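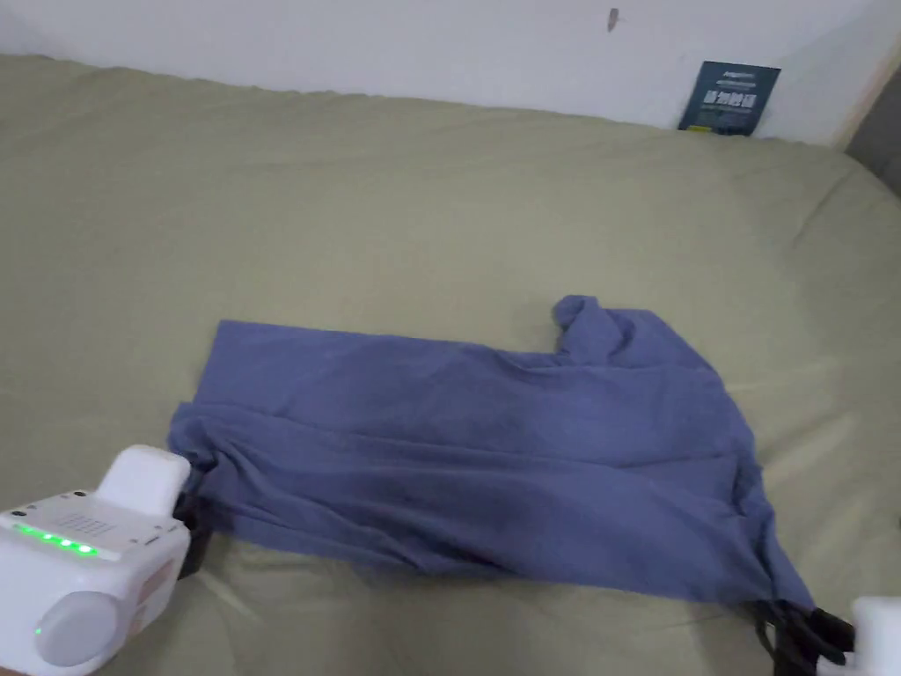
Fig. 6.1 Folding a garment on a bed with two hand-held grippers, one at each end of the cloth.

Chapter 6
When the Grip Lets Go (and When It Doesn't)

Soft goods. Shirts, towels, pillowcases. Chapter 5 was rigid parts - boxes, bottles, brackets - and if you came through that with the idea that grip faults are mostly about dropping things, put it aside for now. With cloth the worse fault is usually the other one. The jaws close, they stay closed, and the person on the handle is still pulling.

We start with a case. Read it twice, the rest of the chapter leans on it.

6.1 The Duvumden stuck-jaw fault

Duvumden is a small shop, folding and sorting work, hand-held grippers used in pairs. An operator holds one in each hand and does the fold with them, and the recorded motion is used later to teach an arm. In September one of the operators, Jennylyn Cabrera, was on the last third of a shift. T-shirts. Left jaws on the hem, right jaws on a sleeve, pull to straighten, fold over, release. She had done 42 shirts that afternoon.

On the next one the right jaws did not open. Trigger released, status lights green, jaws shut. She pulled. The cloth went tight across the bed, then the left jaws slipped and the right gripper came back into her wrist. A bruise and a sprain. She was off the handles for 20 days.

Kenneth Salazar was the shift lead and wrote the first report. It ran to one line: "operator pulled too hard." That report was wrong, or at least it was not finished, and we will come back to why.

Triin Priedītis did the second one. She took the right gripper apart on a bench and found lint packed in behind the finger pivot. Enough to hold the fingers shut against the return spring, not enough to stop the trigger moving. So the handle felt normal. The trigger sensor said open. The lights are driven from the trigger sensor, and nothing on the unit was looking at the fingers themselves.

Keep that last sentence. It is the whole fault in small.

6.2 What the lights were telling her

A status light reports what it is wired to and no more. In the Duvumden units green meant: powered, recording, trigger signal in range. Operators read it as "all good." Jayson Ignacio, who trained the crew, said later he had taught it that way himself, green is go, because it was quick to say and everyone remembered it.

Three terms to learn here.

Commanded state - what the controller has asked for.
Sensed state - what a sensor reports, at the place where the sensor sits.
Actual state - what the jaws are doing.

On a rigid part the three mostly agree, and when they don't you hear it or see it fast. On cloth the disagreement can hide. Fabric bunches over the finger tips and covers them. A fold can sit between the jaws and look held when it's loose, or look loose when it is held. Operators look at the cloth, as they should, and so the fingers get very little attention.

6.3 Load on the cloth, load on the hand

Two grippers on one piece of fabric make a closed loop: hand, gripper, cloth, gripper, hand. Pull on one side and the other side feels it. While the cloth is slack there is almost no load. Once it goes tight the load climbs very quickly, knit cotton stretches a little and then stops stretching.

If one end lets go, whatever was stored in the stretch goes to the other end. At Duvumden the left end let go. A test afterwards put the two grippers on a spare shirt with a scale in line, and the left jaws slipped at roughly 22 newtons. Not a large number. But the gripper has its own mass, it was moving toward the wrist, and the wrist was bent.

Worked through in Problem 6.4. Do not skip the units.

6.4 Back to the first report

"Operator pulled too hard." Look at what it does. It names a person, it closes the form, and the lint is still in the pivot. The second gripper of that pair had lint in it too, less, and would of gone the same way in time.

Mariann Bognár reviewed both reports for the owners and asked for four changes:

- Pivot brushed out at every battery change. Full strip and clean at 600 grip cycles.
- A second sensor on the fingers. If trigger and fingers disagree, the light goes red and recording stops.
- Jaws that can be forced open by hand, with power on or off.
- Training reworded. Green means recording. Look at the fingers before you pull.

The first and last were in place the same week. The sensor took longer and the first version gave false reds on thick hems, so operators began ignoring it - a new fault made by a fix, which we take up in section 6.7. The release lever needed a new finger casting and recieved the most argument, mainly over cost.

Before going on, write down your own answer to this: of the four, which one would have prevented the injury by itself? Which would only have made it less likely? Bring it to class, you will be asked to defend it.

6.5 Classes of grip fault

Skillwood Technical Readers - Handling Systems, Second Course | Corrections to the Umali office, Ruseo | All rights reserved | Back to top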